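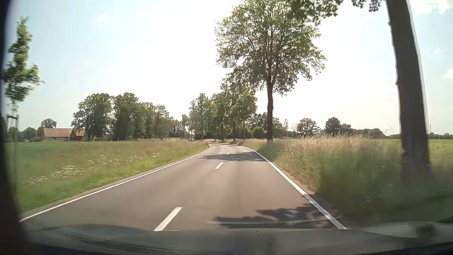 Marleny Guzmán asked whether the road group had read its own notes from last time before putting the verge trees back on the agenda. In her view this was the same item with a new heading, and she wanted it minuted that the question of who pays for pruning was left open then and is still open now.

Present: Abelardo Mosquera (chair), Mairéad Mulligan (minutes), Senad Petek, Marleny Guzmán, Jacqueline Le Goff. Start 7 p.m., Drornuvstead hall, side room.

1. Trees on the Kusov road

Senad presented the quote from Mamani for lifting the crowns on the approach to the bend. The quote is $900 and covers the overhanging branches on the right-hand verge. It does not cover removal of any tree, stump work, or traffic control.

Jacqueline asked what the $900 was supposed to fix. Senad said visibility into the curve and the patches of shade on the pavement, which he believes make it harder to see anything in the lane on a bright day. Jacqueline said she drives it most mornings and has never had trouble seeing the lane. She pointed out that a tree with its lower branches off still casts a shadow, only from higher up. Senad accepted this but said the low foliage was the main concern for trucks.

Marleny asked if any truck had reported hitting a branch. Senad did not have a report to show. He had heard of one from a neighbor.

The chair raised the large trunk close to the road. He is not convinced it is safe where it is, and not convinced it is dangerous either. It leans slightly and it is near the edge line. Mairéad said that a lean proves nothing and that the group has no one qualified to judge it. Agreed that the wording "hazard tree" be taken out of the draft letter until someone who knows trees has looked at it.

Senad to ask Mamani whether an inspection can be had separately from the pruning, and at what price. No money approved.

2. Speed

A request has come in to lower the limit before the curve. The letter says drivers go through at 80 or 90. Marleny asked how the writer knew this. The letter does not say. It also does not say miles or kilometers, and the chair felt that made some difference.

Jacqueline would support a curve warning sign but not a new limit, as she doubts anyone would observe it. Senad disagreed and thinks some would. No vote taken. Abelardo to write back and ask for dates, times and how the speeds were arrived at.

3. Line painting

Rolidano has again offered to repaint the edge lines and the center dashes at a "preferred customer" rate. The rate was not stated. Mairéad said the lines are continuous on both sides and she can't see what would be bought. Marleny suspects the offer goes to every township on the mailing list. Declined for this year. Jacqueline asked that the reply be short.

4. Mowing

Carried over again. Senad thinks the verge contract ends in December. Mairéad could find no copy of the contract in the folder. Abelardo to look at home.

5. Other business

Marleny repeated that the agenda should come out before the Friday ahead of the meeting and not the same afternoon. The chair said he would try. Marleny asked for "will try" to be recorded in those words.

Next meeting same room, provided the heating has been seen to.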